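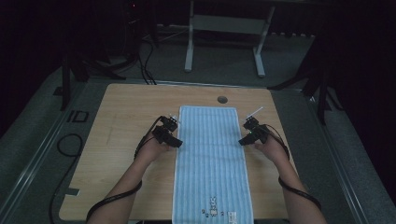

I bought the Numo heated drying rack in April, when the rain had settled in for what felt like the rest of my natural life and every chair in the house had a damp pair of jeans over the back of it. My sister-in-law Elaheh had been at me to get one for ages (she has the bigger model and talks about it the way other people talk about their dogs). I held off because of the price, which was $200 at the place near us, and because I grew up in a house where washing went on the line or it didn't go anywhere. The long skinny towels, like the light-blue striped one with the little cartoon near the end, were what finally pushed me over, as I'm very fond of them and they'd been coming off the old wooden airer smelling like a boat shed.

So, the rack. It comes flat in the box and you fold out two wings, and that's the whole assembly, bless them. The bars warm up in a quarter of an hour or so. They never get properly hot, just the warmth of a mug you've been holding for a while, and I was disappointed at first because I'd pictured something more like a toaster. Give it time, though! Tea towels and cotton undies are ready by bedtime if I hang them after lunch. Bath towels need overnight, and jeans need overnight plus a turn in the morning, with the pockets pulled out.

The cover is sold separately and I think that's a bit cheeky. I went without for the first few weeks and then gave in, and I'd say to anyone, buy it at the start or put an old cotton sheet aside and don't bother with the rack until you've decided which. Check what the manual says about covering yours before you use a sheet, mind you. With the cover zipped up the whole load dries far more evenly and the spare room doesn't fog up.

Now the grumbles. The cord is too short, and it comes out at the end I'd like against the wall. The wings sag a little under wet denim. There's a light on the switch bright enough to read by, so if you're drying in a bedroom, put a bit of tape over it. And it has 3 timer settings, none of which is the one I want.

I did ring Bahrami, the shop, about the sagging, and a very patient woman called Svenja talked me through tightening the hinge screws. It helped. It didn't cure it.

I looked at the Omus as well before I bought, and it's sturdier, but it doesn't fold and I haven't the room for a thing that doesn't fold. If you've got a proper laundry with a door on it, go and have a look at that one first.

Four stars from me. I'd give it another half if they'd sort out the cord.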